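Notes for week 4 – folding and sorting on the bed

Hello again. These are my own notes typed up from the Padville evening class, so please excuse the way they wander. This week we leave ironing behind (hooray!) and get on to the job most of you said you hate, which is the pile of clean clothes that ends up on the bed and then moves to the chair at bedtime.

I'm a great believer in folding on the bed. A table is flatter, I know, but few of us have one going spare, and on a bed you can spread things out as wide as you like. It's also kinder to your back than the floor.

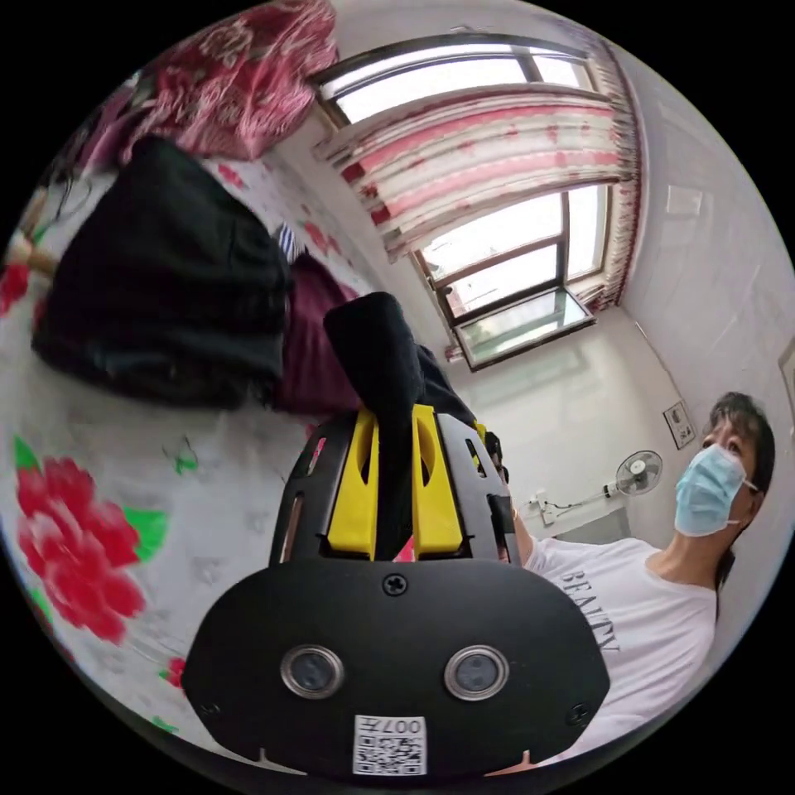
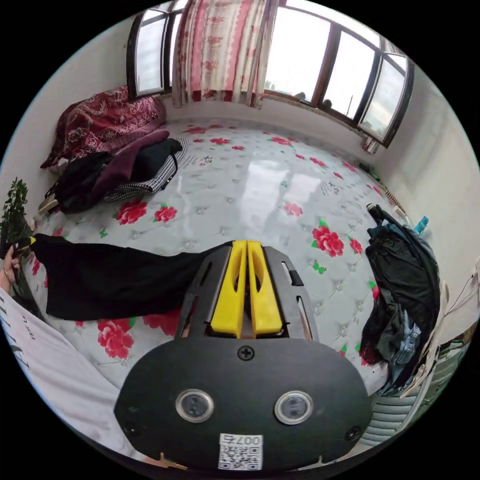

*Dark clothes, flowery bedding.*

## Before you fold anything

Make the bed first. I mean it! A smooth cover gives you something to press against, and you won't lose socks in the duvet. If you've got a slippery quilted cover, throw a cotton sheet over it and things will stop sliding off while you work.

Then get some daylight in. Black and navy are a misery to tell apart under a bedroom bulb, and I've gone out in one of each more often than I'd like to admit. I do mine at the window, before tea, with the radio on.

## Sort by fold, then by person

Most of us sort by person first, and I did too for years. Try it the other way. Put everything that folds the same way together:

- long things (trousers, leggings, pyjama bottoms)
- tops with sleeves
- tops without
- small stuff, which goes in a heap by the pillow until the end

You get into a rhythm when your hands are doing the same thing over and over, and I find I'm quicker even though I deal the piles out afterwards. If your family is large you may disagree. Somebody in the Furkgate group has 7 at home and swears by a basket each, so do what suits you.

## The long fold

Trousers first, they're the easiest.

1. Lay them flat and pull the waistband straight.
2. Bring one leg over the other so the seams meet.
3. Hold the waist end still and give the hems a gentle tug. This does half the work of an iron on jersey.
4. Tuck in the pointy bit at the crotch.
5. Fold in half, then in thirds if they're going in a drawer.

Step 4 is the one everybody skips, and then they wonder why the stack leans over. Leggings and anything stretchy want a lighter hand – if you pull too hard they spring back crooked and you have to start again.

## Sleeves

Face down, one side in, sleeve straight down the back. Other side the same. Then up from the hem. Shop folding boards do make it neater, and I brought in my old Murix one for you to try, but a magazine does nearly as well. Slide it out before the last fold (I have put a gardening magazine away inside a jumper, and it was in there till February).

## Things people asked

**Do I fold knitwear or hang it?** Fold. Hangers give it shoulders.

**What about dark things going fluffy?** Turn them inside out for the wash and keep them away from new towels. Fold them inside out as well if you like, it won't hurt.

**Is there a right width for a stack?** The width of your drawer divided by however many stacks you want. Mine are 200 mm because the Hämäläinen drawers I inherited are an odd size and nothing else fits.

**Can I leave the pile overnight?** You can. I do sometimes. Shake everything before you fold it the next day and the worst of the creases drop.

## For next time

Please fold one whole wash at home using the sort-by-fold method and see where you get stuck. Bring one awkward item with you, the more awkward the better! Fitted sheets are banned until week 7, when we'll give them the whole session, and you'll want a partner with long arms for that one.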